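Bench notebook, March
Toast browning, page 7

Good morning at last! I got in before anyone else, the vent fan was quiet for once, and I finally ran the sliced-bread series the way I've wanted to since we moved out of the Nasley building. Writing this up while it's fresh, so excuse the arrows in the margin of the paper copy.

Where we were: the old series (brown notebook, the one with the coffee ring) never settled whether the Ulden loaf browns faster because of the sugar in it or because it's drier. Diệp Đồng has been saying sugar from the beginning. I've been saying dryness, mostly from stubbornness, and I'm less sure of it today than I was last night.

Setup. Two loaves, Ulden white and the Skumbridge sour, both baked the day before, both sliced on the same guide so the thickness matches. Heels thrown out. 4 slices per condition. Slices weighed going in and coming out on the small balance, the one with the draft shield, NOT the kitchen scale, which drifts if you so much as lean on the bench. I let everything sit under a cloth until the slices stopped losing weight between readings. That took longer than I'd planned and I ate part of the spare loaf while waiting.

First condition was plain, nothing on the bread. Second was a light brush of plain water. Third was a brush of sugar water, same weight of liquid as the second. I like this third one a lot because it splits the argument in two: if the sour loaf with sugar on it catches up with the Ulden, Diệp has a case. 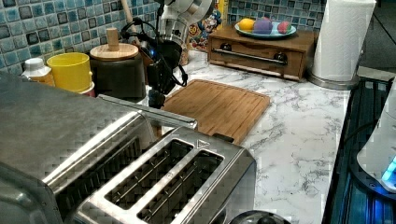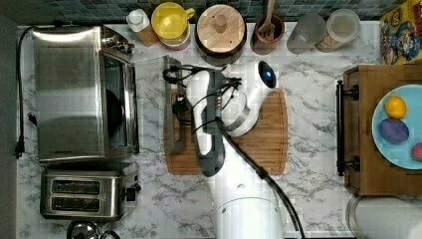

Results, short version. The sour loaf with sugar water caught up and then some! It went a deep even chestnut while the plain sour slices were still at the color of a manila envelope. I lined them up on the white tile under the north window and just grinned at them for a while. The water-only slices lagged behind plain, as you'd hope, and then closed most of the gap near the end, which is when the surface has dried off and can get properly hot.

I also did a side run in the drying cabinet at 200 C, slices flat on the rack, pulling one at a time. Much slower and much prettier. You can follow the whole business from the edges in. The crumb near the crust goes first, then little islands around the bigger holes, then it all joins up. The thin walls between holes have almost no water to get rid of, so they race ahead. I'd never noticed how much of what we call "golden" is a fine mix of very dark spots and nearly white ones. Put a hand lens on it and it looks like a leopard.

Problem with the sugar brush: it pools. Anywhere the crumb is open the liquid sinks and you get a dark blotch with a pale ring. Two slices I marked as unreadable and left out. Next time I'd like to mist it on. Cao has a fine sprayer for the glaze tests and might lend it if we promise to rinse it (we did not rinse it last time, he remembers).

On reading color. I compared by eye against the printed card and then again with the little reflectance meter. The two agree nicely in the middle and fall apart at the dark end, where my eye says "burnt" for everything and the meter still sees clear steps. I'm going to trust the meter there and keep the eye readings in their own column. Please don't merge the columns. I mean it, it took an afternoon to untangle them before.

Smell notes, for what they're worth. Plain Ulden: popcorn, warm cereal. Plain sour: same thing plus something like roasted nuts, later on. Sugared sour: caramel right away and then a sharp edge I didn't care for. I stopped those a little early for that reason, so the last point on that curve is softer than it ought to be. Noted on the sheet.

Diệp stopped by at 11:30, looked at the tile, said "sugar" and left. Fine. But the plain slices also lost different amounts of weight, and the Ulden did go in drier, so dryness isn't out of the running yet. What we need is Ulden bread held overnight in the damp box until it matches the sour loaf, and then the whole thing again. If it still wins I'll give in and buy lunch.

To do
Damp box: new gasket, the old one has a split at the corner.
Ask the bakery whether the Ulden recipe changed over the winter. The crust looks shinier to me.
Sheet 295 has the weights from today, sheet for the cabinet run still to be copied out.
More bread. One extra loaf this time, for eating.
Borrow sprayer from Cao. Rinse it.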